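September, getting on for 9 p.m.

Feet up, tea made, and I'm finally writing this before I forget the lot. I'd meant to be at the workshop first thing, but the bus from Sirkside crawled (67 steps up from the stop, I swear they add one every week) and I came in pink and puffing with my bag strap in my teeth. Nice to be back though! I'd missed the clutter - the long desk with cords all over it, the red bins piled up on the shelves, laptops everywhere. It's such a cozy sort of mess. I want red bins like that for our hall closet now, and I've already texted Obinna about it. He wrote back "no."

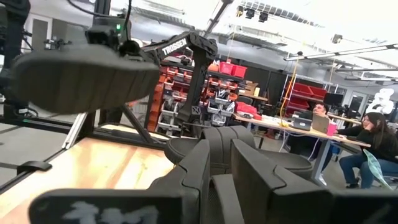 Desk people hard at it, red bins behind.

Spent lunch on a bagel and a long argument with myself over whether to paint the kitchen. Still undecided. Mom says green, so it probably won't be green.

Then it was shoes, shoes, shoes. Black slides, the chunky kind with the blocky tread along the side and a big ribbed strap over the top. I kept looking at them and thinking how comfy they'd be on the back porch with thick socks (don't tell my sister, she has views on socks and sandals). They did look smart sitting on that honey-colored wood - I'd happily have a shoe shelf made out of it.

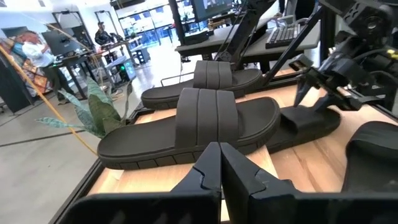

Slides on the board. I want a pair!

Home by seven and the first thing I did was trip over Obinna's sneakers in the doorway. So I lined up everything in the hall, toes to the wall, and found my good umbrella under his boots. He's promised to hang the coat hooks this weekend. We'll see. Must call Mom back tomorrow and buy milk.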